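Cleaning out an old Dell workstation before you reuse it

Quick version, the long one is on the Rovmont page. Takes around 45 minutes, less if the dust isnt bad. 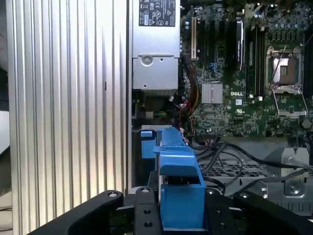
Before you start

Shut down, pull the power cord, hold the power button for 9 seconds. Side panel off. Lay the case flat on a table — not carpet.

You need:
- canned air
- soft paintbrush
- Phillips screwdriver
- phone, for pictures of the wiring

Steps

1. Photo of every cable before you touch it. Power supply wires especially. Mitali skipped this and lost an evening.

2. Blow out the heatsink fins. Short bursts, can upright. Hold any fan still with a finger.

3. Brush the memory and expansion slots lengthwise. Lightly.

4. Socket empty and bracket up? Keep the brush and the air well away from it. Bent contacts = dead board. Cap on if you have one.

5. Power supply — blow through the vents from outside. Don't open it. Ever.

6. Check for loose screws under the board edge. Tilt the case, listen for rattles.

7. Put cards and memory back, push untill they click. Compare cables with your photos.

8. Processor in, fresh paste, cooler on. Then the panel, then power.

No picture on screen? Reseat the memory first. Usually that.

Thanks to Zsolt Kocsis for the tip on step 6.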